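11/04/2022
By Skye Guthrie

In defence of the white plastic stool

My sister-in-law Itziar Cuesta has strong views on furniture, and the strongest is that it should arrive as furniture. A chair should come through the door as a chair. What came through my door in June was a flat carton from Curkberg with a stool in it, in the sense that a bag of flour has a cake in it.

I like them anyway. I have put together more cheap stools than I have read good novels, and I'd do it again before I paid 200 pounds for the oak one Itziar keeps sending me links to. The oak one is called the Majali and looks as though it disapproves of being sat on.

You need a table, for a start. People do it on the carpet, where a leg rolls under the sofa and the dog gets involved. Put something down over the table, a bin bag if that's all you have, lay the legs where you can reach them and keep the padded bit off to one side until you're ready for it.
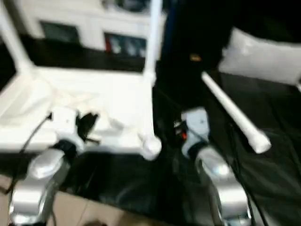

The upside-down problem

All stools are built upside down. I don't know why this still surprises me. You spend the whole job looking at the part that no guest will ever admire, and in the cheap ones it's by far the most interesting part. Turn over the Majali and you get a flat piece of oak with a label. Turn over a plastic stool and there are ribs and hollows and odd little corners, as if someone had designed a small cathedral and then been told to sit on it.

My neighbour Benito Arrieta thinks this is sentimental. He says the ribs are there to save plastic, and I'm sure he's right, but plenty of cathedrals were done on a budget too. 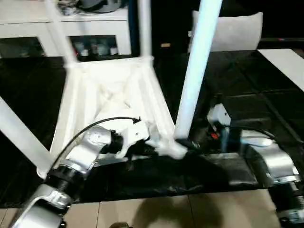 Benito's other complaint is that they wobble. Well, yes. So does his kitchen table, which cost more than my first car and has lived for years with a folded beer mat under one foot. A wobble in a cheap stool is at least a wobble you can take personally. You go back, you push the leg in properly, you swear at it a bit, and by the evening you're standing on the thing to change a bulb, against the advice on the carton.

Itziar came round last week and sat on mine for two hours while explaining what was wrong with it. She had tea and most of a lemon cake. When she got up she asked, in the voice of someone enquiring after a rash, whether Curkberg did them in green.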